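Welldale Small Grants, progress report for the simulation practice guide
23 July 2026

Hi Ildikó,

I know the form asks for a page of bullet points, but you said last time you'd sooner have a letter, so you're getting a letter (blame yourself!). The short version is that the guide is drafted through chapter 4, two outside labs are trying it, and we're a bit behind on the part about reporting failures.

Quick refresher, as your board has new people on it. Aratlow is writing a plain-language guide to good practice for anyone who tests robot arms in simulation before touching a real one. Lots of groups do this now and they all keep their records differently, so one lab's "passed" can mean something else entirely down the road. We want a set of rules short enough that people will follow them.

The bulk of this stretch went into the chapter on scene variation. Our draft rule says that if you swap the wall, floor or table surfaces between runs, you write down which surface was used in every single run, along with the random seed. Sounds obvious, right? We went back through our own log of 1101 runs and found 300 where the surface wasn't recorded at all. That was a humbling afternoon. I've left those runs out of our results and put the whole story in the draft as a cautionary tale, with our name on it.
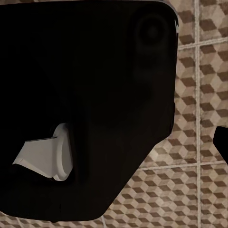
The other rule that got a lot of argument was the one on camera views. Vương, the lab that signed on in the spring, wanted to let people throw out any view where the gripper takes up most of the picture. Laltusley wanted to keep every one of them. I went back and forth on this for weeks and landed closer to Laltusley: keep the view, tag it, and report your numbers both with and without the tagged ones. If your results only look good once the awkward views are gone, a reader should be able to see that. Vương has agreed to try it our way for 20 test sessions and then tell us how much they hate it.

We also cut the glossary in half. People kept getting stuck on "gripper" versus "end effector" versus "hand," so the guide now says gripper all the way through and mentions the other words once, in a note. I can't tell you how much calmer our calls have been since then.

Now the late part. Chapter 5, on reporting failures, should have been with you already and it's still mostly notes. My problem is that I want one form that works for a dropped object, a collision and a plain software crash, and so far every version I make is either two lines long and useless or so long I wouldn't fill it in myself. I'm now leaning toward a short form everybody uses plus an extra sheet for collisions. Laltusley is sending me their in-house sheet to borrow from, which should help a lot.

Money is fine. We've spent less on computer time than planned and a little more on editing, and I'd like to move the leftover computer money to pay for a second round of outside readers. Could you let me know if that needs a formal request or if an email will do?

Next up: finish chapter 5, get comments back from both labs, and have the full draft on your desk in November. I'd love for you to read the camera chapter before then if you have time, especially the bit about tagging, and scribble all over it.

Thanks as always for your patience with us!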